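Staub raus, Ruhe rein: den alten PC im Juni putzen

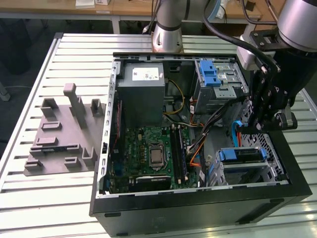
Juni ist bei mir Putzmonat für Rechner, und ich freue mich jedes Mal drauf! Stecker ziehen, noch mal kurz den Einschalter drücken, dann raus auf den Balkon mit der Kiste. Am liebsten arbeite ich am liegenden Gehäuse mit dem Innenleben nach oben, so kommt man wunderbar mit dem Pinsel zwischen die Speicherriegel und an die Grafikkarte. Lüfter beim Ausblasen immer festhalten (ein Holzspieß reicht völlig).

Die Schrauben wandern in einen Eierkarton, 9 Stück waren es zuletzt. Filtermatten lauwarm auswaschen und über Nacht trocknen lassen!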